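Kitchen task participants — Murnville site

Memener is recruiting paid participants for a study of how people carry out short food preparation and serving tasks at a small table. Sessions run at our Murnville rooms through August. Forty places remain open, and applications are handled in the order they arrive.

What the work involves

Each session lasts 74 minutes, including a short break. You stand at a round table and work through a printed list of tasks: moving vegetables such as corn on the cob to and from a plate, opening and closing a microwave oven, setting out and clearing tableware. Each task is repeated several times from a different starting layout. All handling is done with a pair of hand-held grippers, one in each hand. No cooking takes place and the microwave is not run with food in it.

Requirements

Aged 18 or over. Able to stand for up to 30 minutes at a time and to hold a light tool in each hand. Normal or corrected eyesight. Left-handed applicants are welcome — please state this on the form. Previous kitchen work is of no advantage.

Clothing: plain, close-fitting sleeves. Remove rings and bracelets before the session. Bags may be left on the floor away from the table.

Payment

293 per completed session, paid by bank transfer. Participants who complete the full series receive 3000 in total. Travel from Adville is refunded on production of a ticket. Sessions stopped early at your request are paid pro rata.

How to apply

Send your name, preferred hand and available times to Pei-shan Tam, quoting "table tasks". Questions on the task list go to Rainer Lenz. Successful applicants will receive the list and a consent form by email, and should return the signed form before their first session. Applications close on August 16, 2026. 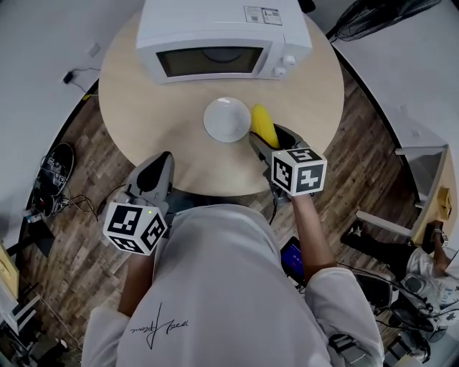
Changes to a booked session need one full day's notice. Arrivals more than 15 minutes late will be moved to another slot where one is free.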